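Notebook, Friday, dance reconstruction workshop

Third session on the Lonau manuscript, written up the same evening while my calves still remember it. Roya and Farzad, please scribble on this wherever I've got it wrong.
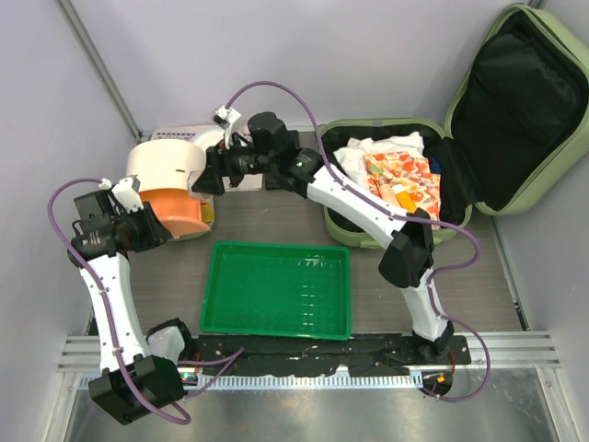
Where we'd got to

Last time we left the second figure of Grosum in a mess. (For Mohsin, who missed it: Grosum is the long one for three couples, the one with the repeated strain that never seems to fit.) Shahla had the top couple casting off and finishing at the bottom in eight bars, and I had them doing it in twelve with a little turn on the end, and we'd both danced it so often our own way that neither version felt odd any more. So we agreed to start cold today, read the page aloud before anybody moved a foot, and only then put the music on.

That was Farzad's idea and a good one. Reading it out slowly, I noticed the word I'd been taking as "turn" has no hand mentioned with it. Everywhere else in the book, if there's a turn, there's a hand: right hand, left hand, both hands. So my little turn on the end may be pure wishful thinking. I'm sulking slightly, because it's a lovely moment to dance.

Grosum, second figure, three goes at it

First go: Shahla's eight bars, no turn. It fits the tune, but the bottom couple have to move up very early to make room and the middle couple end up marooned. Roya was in the middle and said she felt like a bollard.

Second go: twelve bars, my version, but with the turn replaced by a single step to the side and an honour. Much calmer. The trouble is that it leaves four bars over with nothing in them, and the tune at that point is really bouncy! You can't just stand there through it.

Third go: twelve bars, with the casting couple going down the outside, and everybody else joining in with a double forward and a double back in the last four. This is the one. Amirhossein played it through on the fiddle twice and on the second time we all landed where we should, facing the right way, with breath to spare. I know landing neatly isn't evidence, and we've talked ourselves into things before on the strength of a nice landing. But the double forward and back is written out in full in the first figure, and I think the scribe simply got tired and left it to us to remember.

Still open: which shoulder the casting couple lead with. I went out over the left, Mohsin over the right, and we bumped. Left is my preference and I'll keep it for now.

Tempo

We had the usual argument. Amirhossein likes it at 100, counted in steps, and says anything slower makes the fiddle line sag. Shahla's knees say otherwise. We tried it at her speed for a bit and I must admit the hops got better, with a real hang at the top of them, but the doubles turned into wading. We went back up to 100 and then took the hops lower and neater, and that seems to suit everyone. Amirhossein is going to write out the second strain with the upbeat marked, so the dancers can hear the hop coming.

(Note to self: stop counting out loud. I was half a beat ahead of the fiddle for the whole of the second go and Farzad was following me instead of the music.)

Mirzaei's step

This took up most of the time after tea. The sequence we've been calling Mirzaei's step, after the teacher we had it from, goes single left, single right, double left, then a lift on the closing foot. I've always put the lift right at the end, after the feet come together. Roya does it as she closes, so the heel is already coming up when the other foot arrives. Hers looks far better. It also gets rid of the bump I'd been putting down to my shoes.

We stood in a line and did it across the room and back until it stopped being thinking and started being dancing, more or less. Things that helped:

Keep the singles small. Mine were so big that the double had nowhere to grow.
Breathe out on the lift.
Look at someone opposite, and leave the floor to look after itself.
Start on the left every single time, even when practising in the kitchen.

Mohsin found it easier backwards, for some reason, so he did it backwards for a while and then turned round and had it. Whatever works.

We then tried putting it into Grosum in place of the plain doubles in the third figure. Pretty, but it crowds the couples coming up the middle. I'd keep it for the man's solo passage in the other dance (the one on the facing page with no title) and leave Grosum plain.

Arms and hands

Not much done, and it shows. We're all elegant to the waist and then a bit coat-hanger above it. Shahla pointed out that when we take hands in the line of three we hold on as if somebody might escape. Fingers only next time, palms not quite touching, and hands at the height of the shorter dancer. I'm the shorter dancer, so I'm all in favour.

Ahead of Sistby

We've been given a slot in the afternoon at the Sistby dance day in June, after the beginners' session. I'd like to show Grosum complete and the untitled one as far as the solo. Forty minutes would have let us teach a figure to the audience too, but we haven't got forty, so it's dancing only, with a few words from Roya at the start on where the book comes from.

Jobs:

Amirhossein: second strain written out, upbeat marked.
Farzad: compare every "turn" in the book and see whether any of them really do lack a hand. If even one other does, my little turn is back on the table!
Roya: introduction, short.
Shahla: find out what the floor is like at Sistby, and whether we can walk it through beforehand.
Mohsin: practise casting over the left shoulder. Sorry, Mohsin.
Me: type up the third figure from my pencil notes, and sew the button back on my waistcoat.

Later, 9.40 pm

Just walked the third version through again in the hall at home, with chairs for the other two couples. It still works. The top chair was slightly in the way on the cast, so I suspect we've been setting up too close together and should give each couple another pace. Will try that first thing next session, before we warm up and get settled in our usual places.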